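The price of teaching a robot a household task has two parts: the hardware, and the hours. Hardware gets most of the attention. The hours are where Caditz, a contract data firm that supplies demonstrations to robot makers, spends its money.

Until last December the company worked mainly by remote control. An operator sat at a pair of leader arms, moved them by hand, and a matching pair of follower arms copied the motion over a table. The method yields clean data. Joint angles are logged directly, and whatever the operator does is by definition something the robot can do. It is also slow. Folding a cloth through the arms took an experienced operator 76 seconds on average, and each station needed two working robots before anyone could start.

Eetu Riihimäki, who runs collection at Caditz, moved most of the work to hand-held grippers. The operator carries a tool shaped like the robot's own end effector and does the job directly. Cameras on the tool record the approach and the grasp, and the position of the tool is worked out afterward by software. The robot stays out of the process until training.

"You lose the joint data," Riihimäki says. "You have to recover the path from video, and some of it can't be recovered. We accept that because a person with a gripper in hand works at close to normal speed."

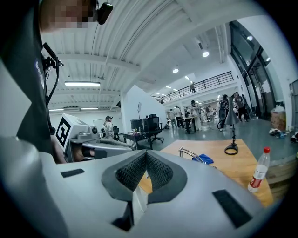 GRALSIDE, 20/07/2021

The morning's list at the Gralside site is short: cloths, lamps, bottles, and anything with a handle. A square black-and-white marker sits on top of the gripper, next to a small round camera. Printed markers of this type are an old tool in machine vision. Their size and pattern are known in advance, so a single clear view is enough to compute distance and angle.

The jaw pads are textured, and they wear. Grekico, the workshop that makes them, has revised the surface 3 times. The first version held hard plastic well and dragged on fabric. The current one is a compromise, and operators are told to report slipping as soon as it begins – a worn pad changes how hard people squeeze, and the change ends up in the data.

Most of the training given to new operators concerns what to leave out. They are asked not to correct a grasp with a bare finger, not to pin an object against the body, and not to turn the wrist further than the robot's wrist can go. The last rule is the hardest to follow. Riihimäki's group rejects an episode if the recovered path passes outside the arm's reach at any point, even briefly.

By the end of June the site had logged 2282 episodes. Some 67 percent passed the reach check and the tracking check together. The rest were kept but marked, on the theory that better tracking software may rescue part of them.

Remote control has not gone away. Owen, the company's two-armed test robot, is still driven by hand through the leader arms for tasks that depend on force, such as seating a lid or pulling a stiff drawer. The hand-held tools carry no force sensor, and video is a poor substitute for one. A version with a load cell behind each jaw is on the bench at Grekico. It adds weight at the front of the tool, and operators who tried it asked for shorter shifts.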